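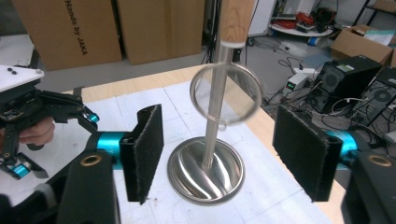 Ticket: Bimanual set, clips rejected at import
Site: Primside
Project: Bravo
Opened: November 2, 2020
Status: Open, waiting on recheck

Problem
Import for the stand task stopped at 2,534 clips. 29 were rejected with "left/right out of step." The clips play fine one hand at a time. Played side by side, the left hand closes before the right one gets there.

Checked so far
Opened 16 of the rejected clips by hand. All are two-gripper recordings. Single-gripper clips from the same session went in with no errors.

Compared the clocks on both grippers. The left was ahead by 3 frames. Restarted both and the gap went away, then came back after lunch.

Swapped the USB cables between the two units. No change, the left is still the one ahead.

Moved recording to the other PC. Gap stayed at zero for the rest of the afternoon. Looks like the first PC or its hub – not the grippers.

Side issue
Finger opening reads slightly above zero with the felt pads pressed shut. Same on both units. Redid the zero with the felt on and saved it to the Brorkarville profile. Please don't load the old Grasimness profile, it was made with bare fingers.

Next
Re-record the rejected clips on the second PC. Keep the same stand and the grid paper so they match the rest of the set.
Try the first PC again without the hub.
Leave the 29 in the reject folder, do not delete. The shift may be fixable in the timestamps.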